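FOR IMMEDIATE RELEASE

Brevano adds color-sorted trays to its used toy brick program

March 19, 2026 – Brevano, which collects and resells secondhand toy building bricks, will start selling its bricks sorted by color next month. Until now the company has sold them by weight in mixed bags. Schools, libraries and after-school programs can order single colors from the Clarkero warehouse, in trays or in refill bags.

The change follows a trial at the Lundgren branch, where staff sorted donated bricks into shallow trays before packing. The trial began last August and covered 401 bags of mixed donations. Red and green were kept separate from the first day. Orange and yellow were handled together at the start and split later, after teachers asked for it.

"Most of the people who buy from us were sorting the bricks again when they got them," said Gunnel Kristiansen, who runs the program at Brevano. "A teacher would open a mixed bag and spend a lunch break picking out the red ones. We have the tables and the trays, so we should do that part."

Sorting is done on a flat mat with the trays set side by side. Bricks are tipped out in front of the trays and moved over one color at a time. Plates, long beams and small pieces go in the same tray if the color matches. Brevano does not sort by shape at this stage.
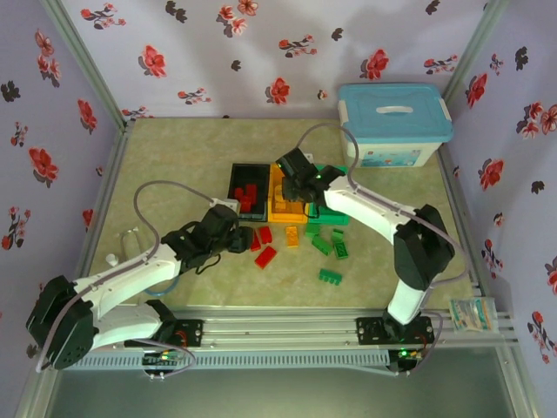 Will the bricks also be sorted by size?

Sorting by size is not part of the first release. Customers who need only large bricks for younger children can order the Kuno bag, which is checked by hand for small parts before it is sealed.

Each color tray holds enough bricks for a group of 5 children to build with at one table. Refill bags come in one size and fill the tray once. The trays stack when empty and can be washed in warm water with dish soap. Replacement trays are sold separately.

Pale shades have taken the most time to settle. Cream pieces go in with yellow for now, and faded orange stays with orange. Bricks that have changed color too much to place are set aside and sold in the mixed bags, which will stay on the price list.

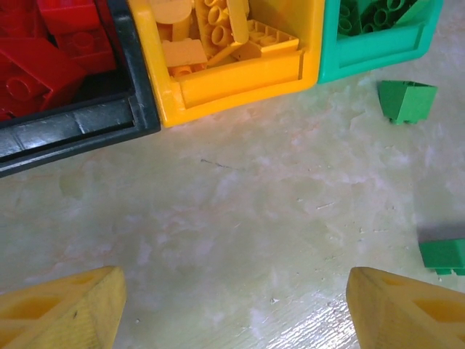 The Lundgren branch will keep taking donations at its front desk during normal opening hours. Bricks should be dry and free of glue. They do not need to be sorted or washed before they are dropped off, and any brand is accepted – the trays are filled by color only. Instruction booklets and boxes cannot be taken.

Brevano expects to pack 4000 refill bags in the first year. So far 254 schools and libraries have asked to be told when ordering opens. Existing customers will get an order form with their next delivery and do not need to sign up again. Standing orders for mixed bags will continue unless the customer asks for a change.

About Brevano

Brevano collects, cleans and resells used toy building bricks. Its warehouse is in Clarkero, with a donation and sorting branch in Lundgren.

Media contact: Gunnel Kristiansen, Brevano, Clarkero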